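Can a Robot Do Your Laundry Yet?

Robots – Chores – Ages 8 to 11

You have probably seen a video of a robot folding a T-shirt. Maybe it even put the shirt on a neat pile. Adults in the comments write things like "Take my money!" and "No more laundry, ever!"

Hold on. Before you tell your family you are retired from chores, let's ask some annoying questions.

Question one: how fast is the video?

Look in the corner of the screen. Sometimes there are tiny letters there that say something like "8x speed." That means the robot was really working eight times slower than it looks. If a shirt takes 16 seconds in a video like that, it took more than two minutes in real life. You could fold it faster, even while complaining.

Question two: how many tries did it take?

A video shows you one try. It doesn't have to show you the others. Suppose a robot tries to hang up 200 shirts and drops 100 of them. Somebody could still make a lovely movie out of the good ones. When a company says its robot "can" do a chore, ask how often it can.

Question three: whose room is it?

Lots of robots do well in a room they have practiced in. Move the basket, turn off a lamp, or let the dog in, and things may go badly. Your home changes every day. So does a store.

Why is cloth so hard?

Pick up a spoon. It stays spoon-shaped. Now pick up a sock. It flops and bends, and it may swallow its own toe. Every time you grab a piece of clothing, it makes a new shape that it has never made before. Your eyes and fingers sort this out without bothering you about it. A machine has to work it out from camera pictures, and a lot of grippers have only two fingers to do the job.

Hanging up a jacket is worse than folding a towel. You have to find the collar, get the hanger into one shoulder and then the other, and hook the whole heavy thing over a rail. Try it at home with a pair of kitchen tongs in each hand. No cheating!

How do robots learn, then?

One way is to copy people. A person holds a gripper in each hand and does the chore, while cameras save what happens. A computer studies the recordings and looks for patterns. It may need a lot of them: 600 goes at one chore might sound like plenty, but that could still leave out your fuzzy bathrobe.

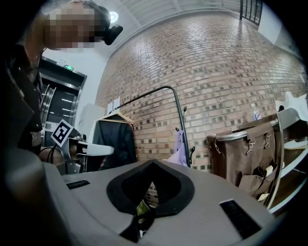 Photo: Leanne Whitlock

A jacket on a hanger, a pale purple piece of clothing on the same rack, a cart with a canvas bag. It's an ordinary corner for laundry, and a person is the one holding the gripper. Remember that the next time someone says the robots have already taken over the wash.

So, can they do it yet?

Some machines can do some pieces of some chores, slowly, with people nearby to help. A robot vacuum is pretty good at floors, until it meets a shoelace. A whole load of laundry, from the bedroom floor to the closet, in any house at all? I'll believe it when I see it done at normal speed, with no cuts.

Your socks are still on the floor, by the way.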